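Fornov 22 Infield Glove

I've been taking ground balls with this glove since August, and I'm at the point where I'd rather lend you my car. It's an 11 and a half inch infield pattern with an I-web, and the leather comes from Aoki, who do a stiffer hide than most. Plan on around 8 weeks of catch before it closes the way you want.

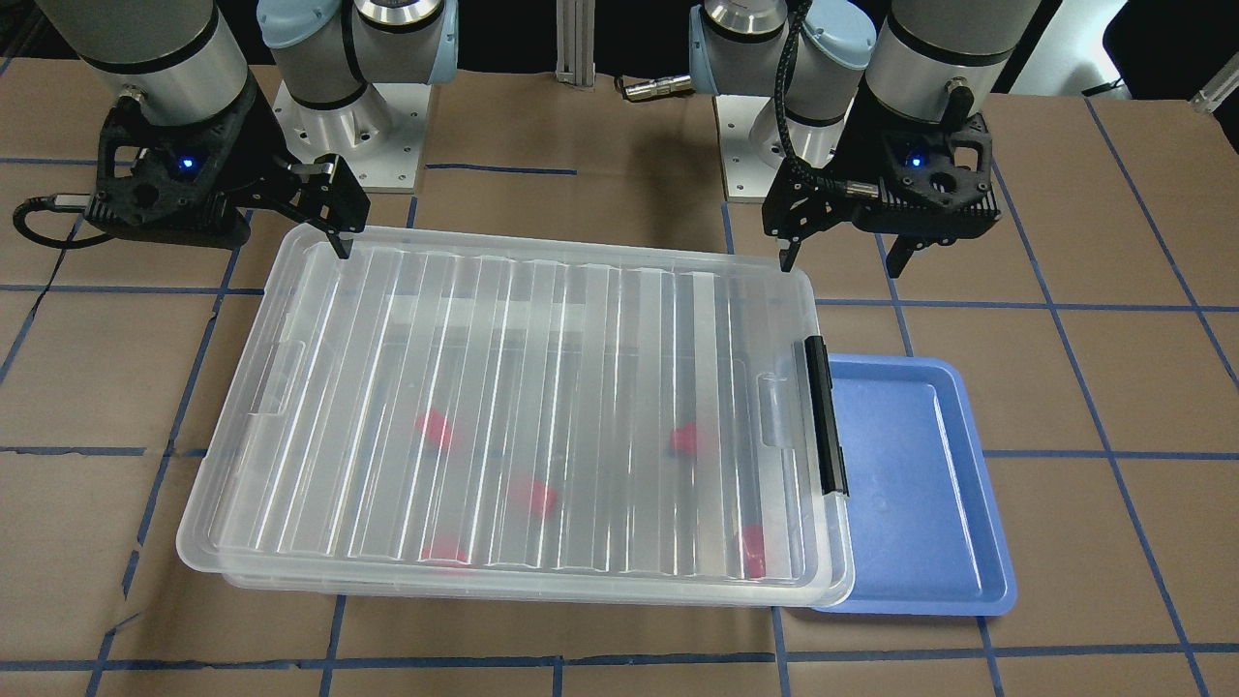
The pocket is shallow, so the ball comes out fast on the double play feed. If you play mostly third you might like it a bit deeper -- ask us and we'll lace it that way for you.
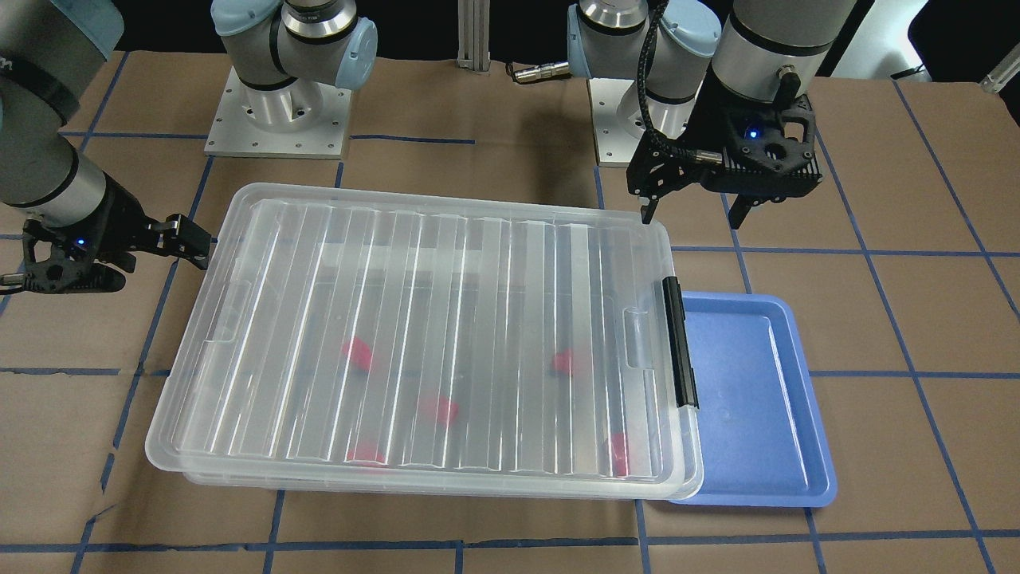

Hideaki Sakai
Glove buyer, Clamgate Baseball

I wear a small batting glove underneath and the wrist strap still snugs down fine (my old Stesovach never did!). The heel has a firm pad on the thumb side and a softer one by the pinky, and I love how that feels on a backhand. Lacing is rawhide all the way through, with a spare set in the bag.
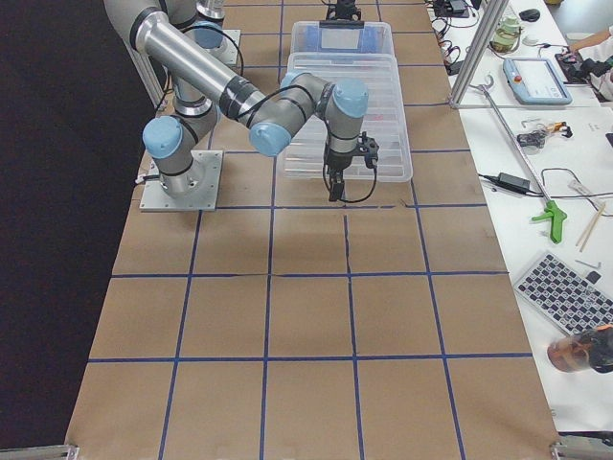
Can I get it for a left-handed thrower?
We stock right-hand throw only, but Fornov will make a lefty to order in seven weeks at the same price.

Price is $479 with free shipping. Colors are tan, black, and a dark cherry that Takumi Hirose in our shop keeps trying to talk everybody into. Orders in by Sun 11 December go out before the holidays.
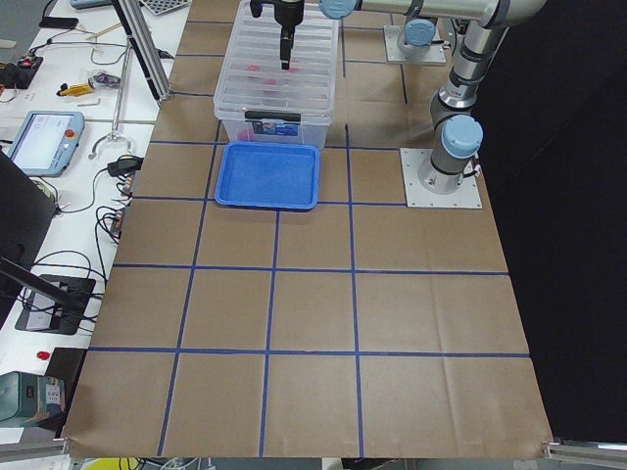
Clear storage bin and blue tray on the gridded table.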